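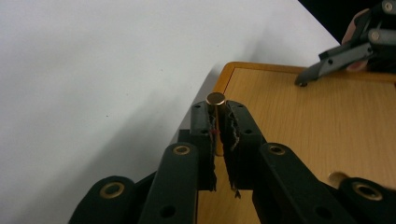
A morning at the Ukard open lab

The brass-colored pins are what I remember best from the visit. They are small, with a flat polished head and a thin shaft, and most of the work I watched at Ukard on Feb 24, 2025 was people picking them up with a hand-held gripper. You pinch one upright between the two finger pads, keep it steady, and carry it across the table. It is harder than it looks and I dropped several.

Ukard has the ground floor of a former print shop, with the loading door still in place on the street side. The company teaches robots small assembly jobs by having people do them first. It opens the lab to visitors twice a year, and the other date is in May. There were 39 of us on the list. We were split into groups at the front desk and mine went straight to the tables.

Teaching by hand

Priya Villanueva runs the hand-held side. Her tables have wooden tops with a raised edge, and people work at them with a gripper in each hand or one in one hand, depending on the task. The tool has the same fingers as the robot, so whatever a person manages with it, the robot ought to be able to manage too. It records what the fingers do and what they see. One go at a task, from the start position to the end, is called a demonstration.

The pin task had 2,349 demonstrations on the day we came. Villanueva wants more from people who have never done it before, because her regular staff have become too smooth. They all approach the pin from the same side and at the same speed. A robot trained only on them does fine until a pin is lying at an odd angle.

She gave us three rules before we started:

Start with the fingers open and away from the parts.
Move at a normal pace and don't stop to think halfway.
If you drop it, pick it up again and keep going.

The third one surprised me. I had assumed a dropped pin meant a spoiled recording. She said they keep a share of those, so that the robot has something to go on when it drops one itself. The ones they throw out are those where the person puts the tool down or turns to talk to somebody. I lost two that way.

The pads on the fingers get a lot of wear. The gripper whose fingers I looked at most closely had strips of padding along the inner edges that were torn and frayed, with ragged bits trailing off the bottom on one side. I asked if that mattered. Villanueva said a worn strip grips differently from a new one and that she would like recordings from both. Replacements are kept in a drawer under the bench and changed when she decides, with no fixed schedule.

Teaching from across the room

After coffee we moved to the remote control area, which belongs to Booker Kapoor. The setup is called Mileo. You sit in a chair with a pair of controllers and the arms on the bench a few yards away follow your hands. There is a small delay. I noticed it for the first minute and then stopped noticing, although my shoulders were stiff afterward.

The job was putting lids on jars. I finished one lid in the time Kapoor finished five. You can't feel the thread catch, so you have to watch for the lid to sit flat before you turn it. He told us new operators get 60 minutes in the chair and then a break, whether they want one or not.

I asked both of them which method they prefer and got the answers you would expect. Hand-held is quicker and needs no robot in the room. Remote control is slower, but the recording comes from the robot itself, so there is less to sort out later. Ukard uses the first for small parts and the second for anything heavy or hot.

The trained arm

The last stop was an arm called Peng doing the pin task without anyone holding anything. We watched 40 tries. It placed most of them, missed some, and twice closed its fingers on nothing and carried on to the tray as if it had a pin. Kapoor wrote down each result on a clipboard.

Practical notes

Booking is by email and places go fast. Wear sleeves you can push up, as loose cuffs catch on the handle. The closest parking is the Avora garage, over ten minutes away on foot. Coffee is free, and lunch is not provided. Photos are fine at the hand-held tables but not in the room with Peng.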